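Gripper fingers, round five

Wednesday, March 1, 2023

So the arm has fingers again! If you read the last post you'll remember I left things in a pretty sad state, with one cracked finger, a servo that buzzed whenever it was told to hold still, and me threatening to go back to building birdhouses. I took a week off from it and then Syafiqah Rahman, who has the bench next to mine at the Skondthorpe workshop, asked if she could see the drawings. She looked at them for maybe two minutes and said the base of the finger was way too skinny. She was right. I'd been fussing over the tips this whole time.

The new ones are wide at the bottom and curve in along the outside, and the inside edge is as straight as I could make it. I printed them in purple for the very scientific reason that there was a spool of purple on the shelf with enough left on it. (I do like the purple a lot. Filow, which is what we call the arm, needed some personality.) Each finger took almost 3 hours at the slow setting, and I threw out the first pair when I noticed I'd mirrored the screw holes on both of them instead of one. Sigh.

Mounting went fine once I found the short screws. Then came the part I always underestimate, getting the two sides to close evenly. My linkage has some slop in it, so the left side likes to arrive early and wait for the right one. I ended up loosening everything, setting the servo to 313 on my made-up scale in the control script, and tightening it all back down with the fingers nearly closed.

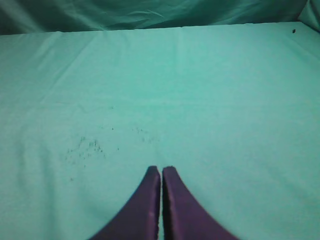

The number will drift, I'm sure of it. Hicham Tazi built a gripper a lot like this one last year and he says his needed resetting every couple of weeks until he swapped the plastic horn for a metal one. I've ordered the metal horn. I also ordered the wrong size of metal horn first, so if anybody local needs one, let me know.

What I want next is a homing routine, so the script can find the closed position by itself and I can stop writing numbers on masking tape. My plan is to close slowly, watch the current, and back off a hair when it jumps. I've got the current reading working on the bench, but it's noisy, and averaging it makes the whole thing react late - which is how I cracked the old finger. If you've done this with cheap hobby servos I'd love to hear what you used for a threshold. Leave a comment, or come find me at the workshop. I'm there most evenings, at the bench with all the tape on it.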